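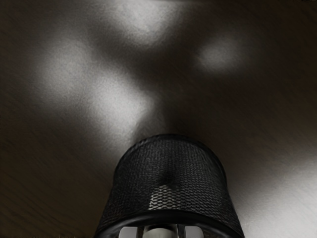 Figure 4. Simulated view of the black mesh wastebasket, with the tips of the gripper at the bottom edge. The dark surface is lit in soft, uneven patches.

4. Demonstration Collection

4.1 Two ways of showing the task

We collected demonstrations of the wastebasket task in two ways. In the first, which we call hand guiding, the operator stands beside the real arm, holds it near the wrist and moves it through the task while the joints are in gravity compensation. In the second, the operator sits at a desk and drives the arm remotely with a handheld controller. Remote control was used both on the real arm and in simulation. Hand guiding was used on the real arm only.

The task is the same in every case. The arm starts above the work surface, approaches the basket, closes the gripper on the wall at the rim, lifts the basket clear of the surface and sets it down inside a marked target area. A demonstration ends when the operator opens the gripper and presses the stop pedal, or when the time limit runs out. The operator also ends the demonstration if the basket tips over. We did not ask operators to recover from a tipped basket, although a later version of the protocol could include this.

Demonstrations were recorded at the Wilodbridge laboratory. Hanna Domański and Cyprian Ziółkowski operated the arm by hand guiding. Saskia Waaka and Oliwia Olszewski did the remote sessions, first in simulation and then on the real arm. Each operator practiced until they could complete the task three times in a row, and practice runs were not saved. The protocol was frozen on 2021-11-19, and all demonstrations used in this paper were recorded after that.

4.2 Remote control setup

The operator's controller sends a target pose for the gripper. The pose is filtered and passed to an inverse kinematics solver, which sends joint targets to the arm or to the simulator. Motion is scaled down, so a large movement of the hand gives a smaller movement of the gripper. A trigger closes the gripper in proportion to how far it is pulled. A second button works as a clutch: while it is released, the operator can move the hand back to a comfortable position without moving the arm.

We used the Brovevex controller for all remote sessions. An earlier pilot in June used a Pleltier joystick with separate modes for translation and rotation. Operators found the mode switching slow, and many of the pilot demonstrations had long pauses just before the grasp. A policy trained on those demonstrations learned to pause as well. The pilot data is not included here.

The simulated sessions use the same control code as the real ones. Only the last stage, which sends the joint targets, is different. Timing was matched by running the simulator in real time and dropping rendered images when it fell behind, so that the control loop kept a constant rate.

4.3 The basket and its rendering

We chose a wire mesh basket since it is a common household item and a hard one for several parts of our pipeline. The wall of fine diamond openings gives unreliable depth readings on the real sensor, which may return a point on the near wall, the far wall or the floor behind. The rim is solid and smooth, and it is the part that operators aim for. In the rendered images the rim carries a thin highlight, while the mesh above it in Figure 4 looks more matte.

The view in Figure 4 is a difficult one for the policy. The basket, the rim and much of the surface around them are dark, and the outline is clearest where the surface behind it is bright. In the darker zones the contrast is low. Operators met the same difficulty. In the simulated sessions both of them said that they relied on the pale fingers of the gripper to judge where the rim was, and that they slowed down when the background was dark.

Light in the simulator is randomized for each demonstration. We sample the position, size and strength of several soft light sources and let them fall unevenly on the surface. The surface material is sampled as well, from a set that includes plain, streaked and speckled textures. The basket itself keeps the same mesh and the same color. We tested a version in which the basket color was also sampled, but the policies trained on it were no better on the real basket, and the training took longer to converge.

Contact with the mesh is simplified. Simulating every wire would be too slow for live control, so the wall is a thin solid shell for collision purposes and the mesh pattern is only visual. The shell does not flex. On the real basket the wall gives a little when the fingers close, and operators feel this through the arm in hand guiding, though they cannot feel it with the controller. Section 6 returns to this point, which we believe explains some of the difference in grip force between the two kinds of demonstration.

4.4 What is recorded

For each demonstration we save joint positions, gripper opening, the commanded pose, the camera images and the time of every sample. In hand guiding there is no commanded pose, so we use the measured pose of the next sample in its place. The images need one more step. In a hand-guided demonstration the operator's hands and arms are often visible to the fixed camera, and a policy trained on such images may come to depend on them. We therefore replay each hand-guided trajectory on the arm with the operator out of view and save the images from the replay. If the replay fails to place the basket, the demonstration is rejected.

The replay step doubles the time needed for hand guiding. It also removes demonstrations in which the operator made small corrections by feel, for example by leaning the arm against the rim before closing the gripper. When the same joint path is played back, the contact is not always the same and the basket can slide. Krystyna Witkowska reviewed all rejected replays and marked the cause of each. Sliding at first contact was the most common.

4.5 Selection and split

In total we recorded 526 demonstrations across the two methods. From these we selected 300 for training and 42 for validation. The remainder were rejected or set aside. A demonstration was rejected if the basket tipped, if the target area was missed, if the replay failed or if images were missing for longer than the allowed gap. Usable demonstrations beyond the required number were set aside at random, so that hand guiding and remote control are equally represented in training.

We did not remove slow demonstrations or those with more than one attempt at the grasp. In an early test, training only on the fastest ones gave a policy that approached the basket well but did poorly when the first grasp missed. Keeping the second attempts gave it some examples of backing away and trying again.

Positions of the basket in the validation set do not appear in the training set. For the simulated demonstrations, the lighting seeds are also separate. The real sessions were held with the room lights on and the blinds closed. Light on the real work surface is therefore more even than in the simulated images, and we make no claim about how the policies would perform in strong sunlight.

4.6 Operator notes

After each session the operators filled in a short form. Hand guiding was described as easier to learn but more tiring, mainly because of the stooped position needed to bring the gripper down to the rim. Remote control took longer to learn. The most frequent complaint was the lack of depth when the gripper came close to the basket, and the second was running out of reach and having to use the clutch at a bad moment. Ms. Waaka began to press the clutch before each approach, with the gripper still well above the rim, and Ms. Olszewski later did the same. We left this habit out of the written instructions, and it is visible in the recorded data as a short stop before the final descent.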